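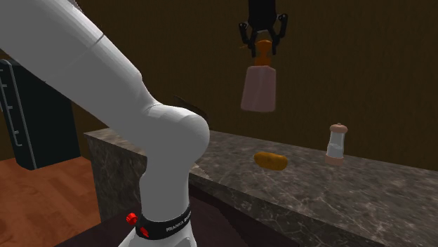

自宅サーバーのバックアップ構成を見直した記録

ホーム　記事一覧　カテゴリ　このブログについて

3月22日に旧構成を停止し、新構成へ切り替えた。以下は設定値と判断の記録である。

旧構成では、作業機Buraの内容を毎晩、保管機Barbuへrsyncでまるごと同期していた。世代管理はない。誤って消したファイルは翌朝には保管側からも消える。昨年6月に請求書のフォルダをこれで失い、以後は手作業で月ごとの複製を作っていたが、容量の無駄が大きかった。

新構成ではバックアップソフトをGravumに変えた。ブロック単位で重複を排除し、リポジトリを暗号化できる。対象は文書、写真、メール、データベースのダンプの4系統とした。OS本体は含めない。再インストールと設定ファイルの復元で足りる。

初回の取り込み量は956GBで、リポジトリ側の実サイズは623GBになった。差はほとんどが過去の月別複製によるもので、写真の原本にはほぼ効いていない。JPEGやRAWは圧縮も重複排除も期待できないので、写真しか置いていない環境なら数字はもっと悪いはずだ。

チャンクサイズは既定値のまま。小さくすると重複の検出率は上がるが、索引がメモリを圧迫する。Barbuは古い機体で増設の余地がなく、試しに半分にしたところ整合性検査の途中でスワップが始まったため戻した。

保持規則は日次を14世代、週次を8世代、月次を12世代。年次は設定していない。刈り込みは週に一度、取り込みと重ならない時間帯に動かす。以前この二つを同じcronの行に並べて書いていたが、取り込みが失敗しても刈り込みだけ走る書き方になっていた。現在は終了コードを見て分岐させている。

データベースは稼働中のファイルを直接拾わず、ダンプを取ってから取り込む。ダンプは圧縮しない。圧縮すると一行の変更でも後続のバイト列が変わり、重複排除が効かなくなる。転送時の圧縮はGravum側に任せた。

遠隔地の複製先にはAllalineを契約した。料金は月3,000円の定額プラン。上り回線が細いので帯域制限をかけ、深夜だけ流している。初回の送信は何度か中断したが、送信済みのブロックは飛ばされるため、再実行で済んだ。

鍵の扱いには迷った。リポジトリの鍵をBarbuだけに置くと、故障時に遠隔の複製も読めなくなる。鍵ファイルを書き出して紙に印刷し、パスフレーズとは別の場所に保管した。

復元試験は写真の一年分と、データベース一つで行った。写真はチェックサムが全件一致。データベースは文字コードの指定を忘れて一度失敗し、手順書に引数を追記した。権限と拡張属性は保存されているが、所有者は数値IDで戻る。復元先でユーザーの作成順が違うとずれるので、IDは手順書に控えておく必要がある。

未解決なのは通知である。失敗時のメールは届くが、ジョブ自体が起動しなかった場合は何も来ない。最終成功時刻を別の機体から監視する方式を検討している。スクリプトは監視部分ができてから載せる。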